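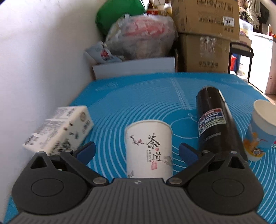 A goalie of 17 should not be judged by his save percentage, Ostap Zinchenko told me before I had even taken off my coat, and if I came to Haveck for a list of the best young goalies, I could take the evening train back.

I did not come for a list. I came because Haveck, a town with one rink and a very cold bus station, has sent more goalies to professional teams than clubs with four times its money. In February the rink is open from six in the morning, and on Monday the first hour belongs only to the goalies. There are no shooters on the ice. The boys move from post to post, stop, stand up, and go back. Zinchenko watches their feet and says almost nothing.

His opinion about statistics is easy to understand once you have seen the league. The junior teams here are not equal. Vetbridge allows few shots, and most of them come from far away, so its goalie has beautiful numbers. Skustton has a young defense that loses the puck behind its own net, and its goalie faces two or three clear chances every period. Last winter the Vetbridge goalie was invited to three camps. The one from Skustton was invited to none, and Zinchenko took him.
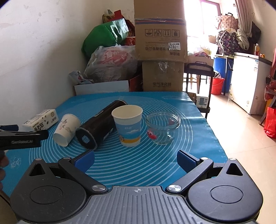

The butterfly save is where a young goalie is most often misunderstood. When he drops to his knees, the pads must close on the ice at the same moment as the stick arrives. A boy who grew fast in one summer has long legs that he does not fully control yet, and the knees come down too far apart. It looks like the two blue finger pads in the photo, spread wide with nothing held between them, and a puck needs much less room than this. Scouts see such a goal and write that the goalie is slow. Zinchenko says that usually he is early. He drops before the shot, and then he must wait in a position where he can no longer push to either side.

To correct this takes patience. In Haveck a new goalie spends his first seven weeks without playing a game. He does 30 minutes of skating each morning, then works with a tennis ball against the wall of the locker room, which has lost most of its paint. Parents complain. One father drove for 11 hours to explain that his son was already a starter at home. He was offered tea, and his son stayed.

The club keeps its own records, and I was allowed to read them for an afternoon. They go back to 2000 and are written by hand. There are no save percentages. For every goal against, the coach has noted where the goalie stood when the pass was made, and whether he was still moving when the shot came. The pages for a player called Bondarchuk are full of the same remark for a whole autumn: moving, moving, moving. By spring the word appears only now and then. His team lost more games in spring, by the way.

I asked if such notes could help a professional club which must choose between forty boys in one day. Zinchenko thought about it for a while. He said they could, but somebody would have to go to the games, and to the bad ones also. Then the ice machine came out, and he went to move the nets.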